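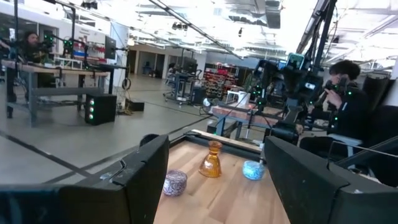

Figure 2. Tabletop with a lidded tin, an amber glass vase and a round container.

3.2 Movement restrictions and price response

Trade data were taken from the Histetti livestock register, which records each consignment of live pigs and chilled pork by origin, destination and weight. Consignments that crossed a zone boundary were assigned to the zone of origin. Records from the Kilness district were complete for August; those from Lynch lacked slaughter weights for two abattoirs, and these were filled with the district mean.

Restrictions were coded as a step variable that takes the value one from the day a zone order enters into force. Farm-gate prices were lagged by 10 days, the usual interval between contract and delivery in this market. A longer lag of 20 days was tested and gave a poorer fit in both districts.

Prices inside the restricted zones fell soon after the orders, while prices outside moved little. The gap was widest for heavy finishing pigs, which cannot be held back on the farm without a weight penalty. Sows and piglets showed no clear response — few were traded in the period, and the estimates are imprecise.

All models were fitted in Ruvis, with standard errors clustered by abattoir. The register extract used was the version of 29 September 2020. Later corrections to the Kilness entries are not included.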